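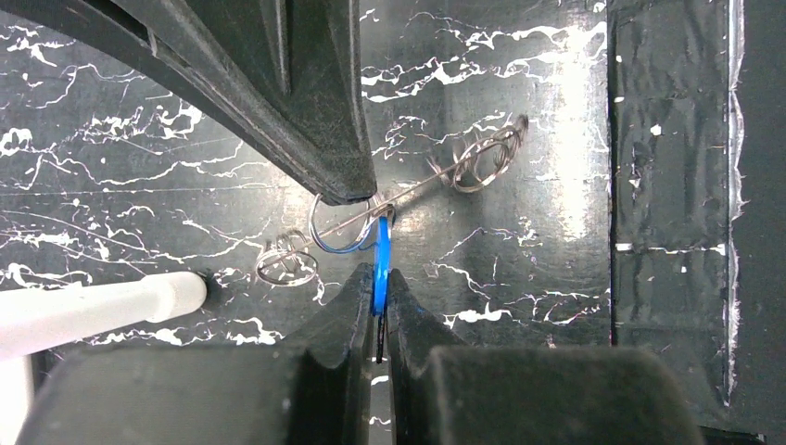

JUEGOS DE INGENIO EN SALA: NUEVAS NORMAS DE PRÉSTAMO

1/ La Biblioteca Municipal de Unduvby informa a las personas usuarias de los cambios en el servicio de préstamo de juegos de ingenio y rompecabezas, que entran en vigor en octubre. Se detallan en este hilo las condiciones, los plazos y el procedimiento de reserva.

2/ El fondo consta de 163 piezas catalogadas: rompecabezas de alambre, nudos de madera, cajas de apertura secreta, juegos de encaje, solitarios de tablero y puzles de cartón. La relación completa puede consultarse en el catálogo en línea, dentro de la sección «Ludoteca».

3/ El fondo procede en su mayor parte de la donación Vestergaard, recibida por la biblioteca con la condición de que las piezas se prestaran al público y no quedaran en vitrina. Dicha condición se mantiene íntegramente en la nueva normativa.

4/ Quién puede solicitar el préstamo. Toda persona con carné de la red en vigor. Los menores de 15 años necesitan la autorización de un adulto responsable, que se firma una sola vez en el mostrador de la planta baja y vale mientras no caduque el carné.

5/ Plazo. El préstamo a domicilio pasa de dos a tres semanas. Se admite una renovación, siempre que la pieza no tenga reservas pendientes. La renovación puede hacerse por teléfono, en el mostrador o desde la página personal del catálogo.

6/ Número de piezas. Cada carné permite retirar hasta dos juegos simultáneamente, además de los libros y audiovisuales que correspondan. Los carnés de centro educativo permiten retirar hasta 6, con un plazo único de un mes sin renovación.

7/ Piezas excluidas. Un total de 32 piezas se destinan exclusivamente a consulta en sala por su antigüedad o su estado de conservación. Figuran en el catálogo con la indicación «Solo sala» y se solicitan en el mostrador de la primera planta, con el carné.

8/ Rompecabezas de alambre. Se entregan en bolsa de tela con una ficha en la que consta el número de elementos. Se ruega comprobar la ficha en el momento de la entrega. Si al llegar a casa se advierte una diferencia, debe comunicarse en el mismo día.

9/ Se recuerda que estos rompecabezas se resuelven sin forzar el metal. Una varilla doblada, aunque sea ligeramente, puede dejar el juego sin solución. Las piezas deformadas se retiran para su revisión y, en muchos casos, no vuelven al préstamo.

10/ No es obligatorio devolver los juegos resueltos ni tampoco devolverlos montados. Rogamos, eso sí, que todos los elementos vengan en su bolsa o caja de origen. El personal de la ludoteca los deja en posición inicial antes de cada nuevo préstamo.

11/ Soluciones. Las hojas de solución no se incluyen en el préstamo. Pueden consultarse en sala, en las carpetas azules situadas junto al mostrador de la primera planta. No se permite fotocopiarlas ni fotografiarlas. Tampoco se facilitan por teléfono.

12/ Corrección al punto anterior, tras varias consultas recibidas esta mañana: las hojas de los juegos de la serie Plarkwood sí pueden fotocopiarse, puesto que el fabricante autorizó su reproducción. Las demás, no. Disculpen la imprecisión.

13/ Pérdidas y desperfectos. En caso de pérdida de un elemento suelto, la biblioteca intentará reponerlo sin coste para la persona usuaria. Si se pierde el juego completo, se solicitará la entrega de otro igual o equivalente. No se aceptan pagos en metálico.

14/ Retrasos. Por cada día de retraso se aplicará un día de suspensión del préstamo de juegos. La suspensión no afecta al préstamo de libros, que se rige por el reglamento general de la red.

15/ Reservas. A partir de octubre podrán reservarse juegos desde el catálogo en línea. La pieza reservada se guarda cuatro días laborables en el mostrador de la planta baja. Transcurrido ese plazo, pasa a la siguiente persona de la lista sin nuevo aviso.

16/ Devolución. Los juegos no deben depositarse en el buzón exterior bajo ninguna circunstancia. La devolución se hace siempre en mostrador, dentro del horario de atención, de 9:30 a 20:00. El bibliobús acepta devoluciones, pero no tramita préstamos de juegos.

17/ Biblioteca de barrio de Clamon. La sucursal dispondrá de un lote rotatorio que se renovará cada trimestre. Los juegos retirados en Clamon pueden devolverse en la sede central y a la inversa. El lote actual está formado sobre todo por nudos de madera y solitarios.

18/ Taller de iniciación. La sala polivalente acogerá en octubre una sesión introductoria sobre rompecabezas de desenredo, dirigida a personas adultas sin experiencia previa. Se tratarán las familias más comunes: anillas, herraduras enlazadas, cordeles y lazos.

19/ La inscripción en el taller es gratuita y se formaliza en el mostrador. Hay 15 plazas, adjudicadas por orden de solicitud. Quienes figuren en lista de espera recibirán aviso por correo electrónico si se produce alguna baja. El material lo aporta la biblioteca.

20/ Accesibilidad. El catálogo incorpora una nueva etiqueta, «Apto al tacto», para los juegos que pueden resolverse sin apoyo visual. Agradecemos las sugerencias de quienes los utilizan, que pueden hacerse llegar por escrito o de palabra a cualquier miembro del personal.

21/ Donaciones. La biblioteca acepta juegos de ingenio completos y en buen uso. No se admiten puzles de cartón de más de mil piezas, por falta de espacio de almacenamiento, ni juegos electrónicos. Conviene consultar antes de traer lotes voluminosos.

22/ Préstamos en curso. Los juegos retirados antes de la entrada en vigor conservan la fecha de devolución que figura en el resguardo. El nuevo plazo se aplicará a partir de la primera renovación.

23/ El texto íntegro de las normas está disponible en papel en ambas sedes y en la página web, apartado «Servicios», subapartado «Ludoteca». Las consultas sobre casos particulares se atienden en el mostrador o por correo electrónico.

24/ Añadimos respuesta a una pregunta repetida: sí, las familias pueden usar los juegos de sala sin carné, siempre que no salgan de la primera planta y que los menores de ocho años estén acompañados.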